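Project Report: Collecting Examples for the Planine Arm

Our group spent most of August in the back lab, and I want to start by thanking Suryani Manurung, who let us keep the table set up the whole time (and put up with us well past closing!). 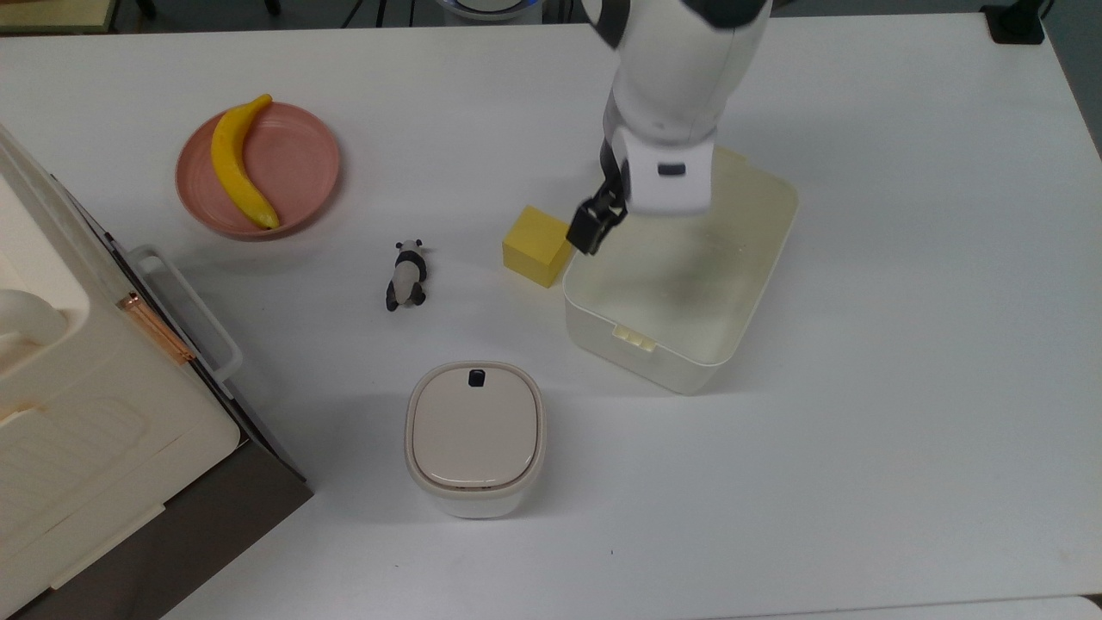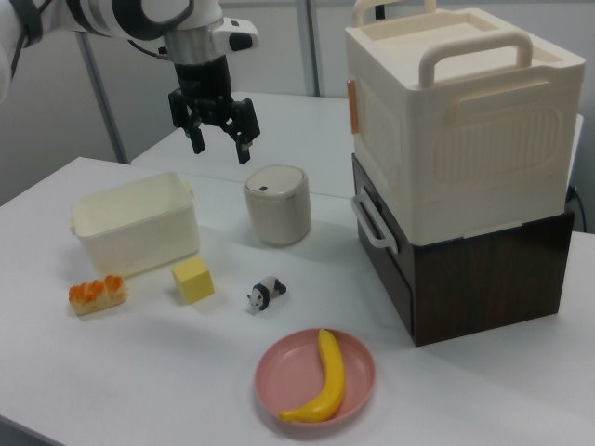
My own share of the work was the example set, meaning all the runs where one of us guides the arm by hand controls and the computer saves what the cameras and joints were doing. We recorded 132 runs and kept all but 16 for training. I had pictured this as the easy part, and I was so wrong about that. The yellow cube gave me the most trouble, as it's a plain little thing with no front or back, and when it sits close to the bin there is hardly any room for a finger between the two. The banana on its pink plate was friendlier, though I had to learn to come down slowly over the rim. After a while I moved the toys before every run, so the model wouldn't just memorize one layout, and I wrote each change in our notebook. Training took eight hours on the Pranport machine, and the first results are in the next section.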